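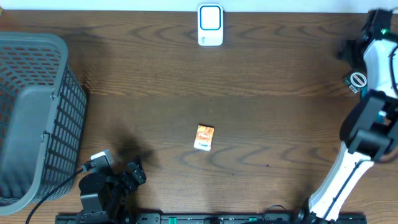
Two-arm bench: status for April

The two-arm bench in the back bay at Lislow now has a fixed layout, and members who book it should leave it that way. Both arms come off the long slotted bar at the near edge of the table: black on the left, white on the right. The gray basket is on the black arm's side. Items to be picked go on the open wood between the arms.

Mounting

The black arm was remounted this month. Its old clamp let the base rotate slightly under load, and the error at the gripper came to 4 mm at full reach. The new bracket bolts straight into the slots and takes four screws. Torque them evenly and recheck after the first hour of running. The white arm has not moved and its stored zero is still good.

If you slide either base along the bar, the saved poses are invalid. Put a note in the bench log and rerun the homing script before the next booking starts. Two sessions were lost in one week to an arm that had been shifted and not logged.

Power and cabling

Both arms were previously fed from one Voltska supply, which sagged when two shoulder joints started together. They now have separate 12 V supplies with a common ground. The emergency stop cuts both. Test it at the start of each session, with the arms lowered, as they will drop when power is removed.

Cable routing is not finished. The black arm's lead still crosses the tabletop past the corner of the basket, and there is a loose loop near the base of the white arm. Until the cable clips arrive, keep base rotation on both arms under 40 percent of full speed and check that no lead is lying in the path of a joint.

Pick-and-drop routine

The current task is simple: pick up one small item from the middle of the table and release it over the basket. Rigid objects with flat faces are mostly solved. Small packets are harder. The film creases under the fingers, the edges give, and the packet lies almost flush with the wood. An approach from straight above tends to push it along the table. A tilted approach with one finger touching down first is better – the second finger then closes under the edge.

In the last set of trials on packets, the black arm made 7 clean drops out of 12. Most of the misses were in the grip itself, and one was a release too close to the rim. The release point has since been moved toward the center of the basket. Numbers for the white arm will follow once its finger pads have been replaced.

The wood grain remains a nuisance for the vision code. The dark swirls are sometimes picked up as object edges, mainly when an arm throws a shadow over them. The Sengar branch of the code subtracts a stored background and does better, but the background must be retaken whenever the overhead lights are changed. A plain mat has been suggested. We would like to get the code working on bare wood first.

Next

Cable clips, finger pads, then a handover routine between the two arms. The code from the Fallberg bench will be used as a starting point, with the joint limits rewritten for our arms. The bench can be booked any evening except Saturday.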